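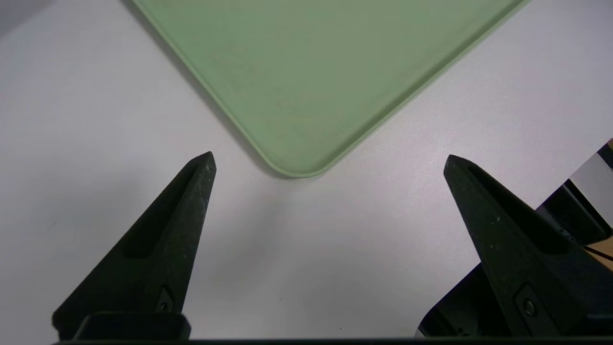
Chapter 7
Collecting Demonstrations

Every learning system begins with someone doing a dull thing on purpose, many times over. In Chapter 2 we treated the training set as a quantity that arrives by mail. In this chapter we go and get it.

Our running case is the Volilgate set: 200 demonstrations of small tabletop tasks, recorded in October with the Hallard arm and labeled in Gestance. Reading the logs, you will find that 10 of them hold no task at all. The operator started recording and then thought about lunch.

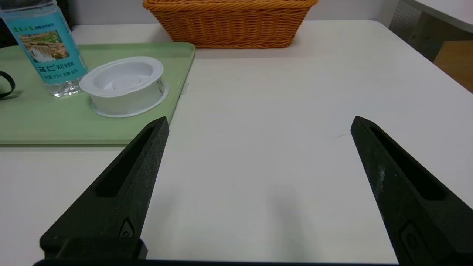

Figure 7.1. Wrist view from the Volilgate set. A bottle and an open white container share the tray; the basket stands at the far edge of the table.

Before reading on, write down what you would call a success here. Compare your answer with a classmate's. The disagreement is the subject of Section 7.1, and the Šimko rule, which settles it at some cost to everyone's pride, follows in Section 7.2.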